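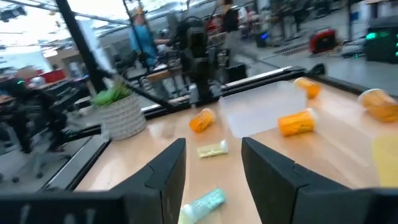
I put off the medicine cabinet until August, which is when I do the jobs I skipped in spring. Ours is a narrow one over the bathroom sink with three shelves, and none of the shelves is tall enough for anything. The big bottles end up on the toilet tank and the tubes end up in a mug.

The first thing I did was take everything out to a table. I have tried sorting inside the cabinet and it doesn't work. You move one bottle to read the one behind it, then you put it back in a slightly different spot and call that organized.

Most of what we own in that line comes in the same orange bottle with the same white cap, and that is the root of the problem. My husband Bonifacio takes two things in the morning and one at night. I take one in the morning. On their sides they all look alike, and at 6 a.m. they look alike standing up too. Last winter I took his vitamin D for a week. It was the 2000 unit kind, so no harm done, but I would like to be able to find my own pills.

I went through the labels one at a time. Anything expired went into a paper bag for the drop box at the pharmacy. Anything with a label I couldn't read went in the same bag. I had been keeping an old bottle of antibiotics with a few left in it, and I know you aren't supposed to do that. It's in the bag now. I scratched out the name and prescription number with a black marker first.

The tubes took longer than the pills. I don't know why we have so many. Hand cream, the stuff for bug bites, something for chapped lips that my sister-in-law Brittany gave me and that I like but can never find. Tubes don't stack and they don't stand up unless they have a wide cap. I decided they would all lie flat in one plastic bin and whatever didn't fit would have to go.

The bin is one of the frosted ones. I had it left over from the kitchen drawers. You can see through it just enough to tell whether there is something in it, and that is all I need. I looked at the divided acrylic trays from Lomero and they are nice, but they were an inch too deep for the shelf. Measure the shelf before you look at anything. I didn't, and I had to send back the first set.

Where things ended up:

Bottom shelf: daily prescriptions, his on the left, mine on the right. I put a strip of blue tape on the caps of his.

Middle shelf: the bin with the tubes.

Top shelf: thermometer, bandages, things we use when somebody is sick.

The refills and the spares moved to the hall closet, up high, because my niece visits and she can open anything.

It has been three weeks. The tape is still on the caps, except for one that came off when he got a refill and I had to do it again. The mug is back on the toilet tank with one tube in it. I am leaving that alone for now.

Next is the closet under the stairs. I need to buy a flashlight first.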